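Subject: Re: [home-automation-talk] Are we there yet with chores?
From: Vedero list member, shop side

Hello all,

I've been meaning to answer this one since it came through in March, and then the shop got busy and the kettle got left on, and you know how it goes. Anyway, the earlier message said:

> My sister keeps asking when she can buy something that folds
> the washing. I told her 2 years. Was I being silly? The clips
> from Tira look wonderful, but I notice it is always the same
> towel on the same table. Is anybody on this list seeing
> machines do real chores yet, at home or at work?

Not silly at all, but I'd tell your sister to hang on to her laundry basket a while longer! I spend my days at Maltemum, where we pack small linens for shops (3,000 pieces in a good week), and I have wanted a machine to take over the bundling for as long as I've worked there. It's the dullest job in the building. You fold the cloth, you hold it so it doesn't spring open, and you get a rubber band around it. My hands do it while I'm thinking about supper.

Try writing down how, though, and you'll be at it all afternoon. The cloth gives when you squeeze it, so you never have quite the same shape twice. The band is worse. It has no shape of its own until something is stretching it, and it has to be opened wide with one hand while the other keeps the fold shut (I use my thumb and two fingers, my neighbor at the bench does something else entirely).
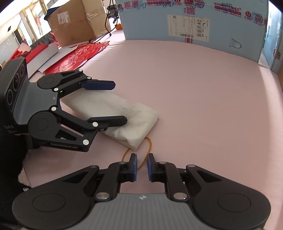
Cloth bundle and rubber band, with a gripper for each side of the job.

I think the pads are good enough now, by the way. It's the knowing how hard to pull that I'd worry about. We had a demonstration arm from Sánchez on loan one spring, a different sort of thing altogether, and out of 17 tries at banding a bundle it managed 13, which sounds lovely until you picture the other four pinging across the packing room. It was also slow, bless it. On boxes it was a marvel and I'd have kept it for those.

So my answer is yes for stacking and carrying, nearly for folding flat things, and not yet for anything stretchy. I'd be very glad to hear from anyone who has tried socks.

Warm wishes from the packing bench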